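Kidirard Trays and Tables — Frequently Asked Questions

Which trays does this page cover?
The rectangular serving trays in the Fekance line, product group 761. Round trays have their own page.

What material are the trays made of?
Molded plastic, cream colored throughout. The color is not a coating and will not peel.

Will the cream match a white tabletop?
No. Cream is a warm off-white and looks more yellow next to a cool white surface. Customers who want a close match should request a color chip before ordering.

How much weight can a tray carry?
The rated load is 13 pounds, spread evenly over the recessed floor. Do not load the rim.

Can I lift a full tray by one handle?
No. Use both handles, one at each short end, and keep the tray level.

How do I clean the inner corners?
Wipe with a soft cloth and mild dish soap. For dried residue, leave warm soapy water in the recess for 15 minutes, then rinse. Scouring pads dull the finish.

Faint marks remain on the floor of the tray. Is this a defect?
Light surface marks are normal with use and do not affect the rating. Cracks are covered — send a photo with your claim.

Do you sell in bulk?
Yes. Cartons hold 40 trays and ship from the Prodgate warehouse. Savchuk tabletops are quoted separately.
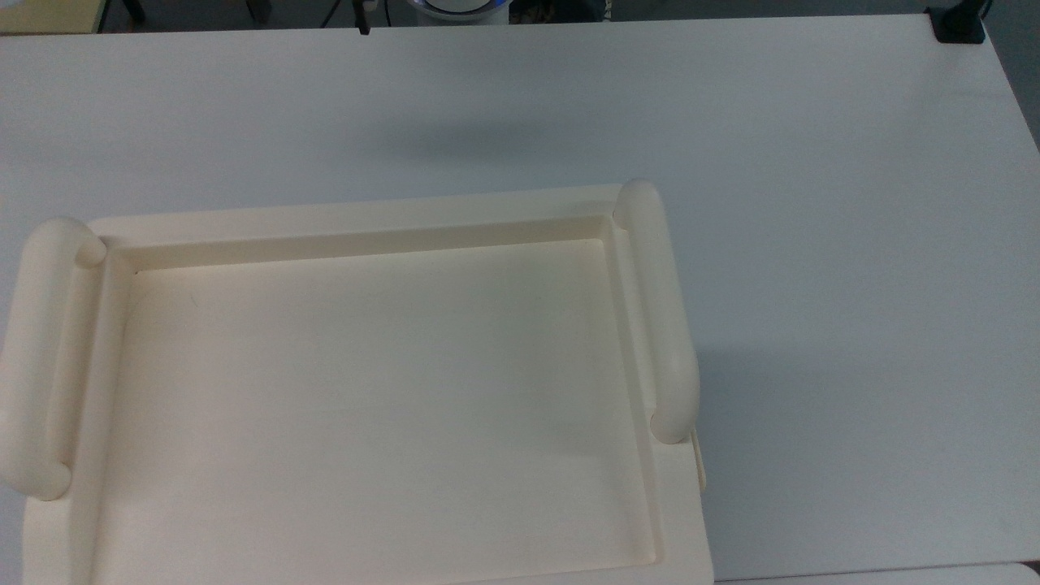

Cream serving tray on a white tabletop.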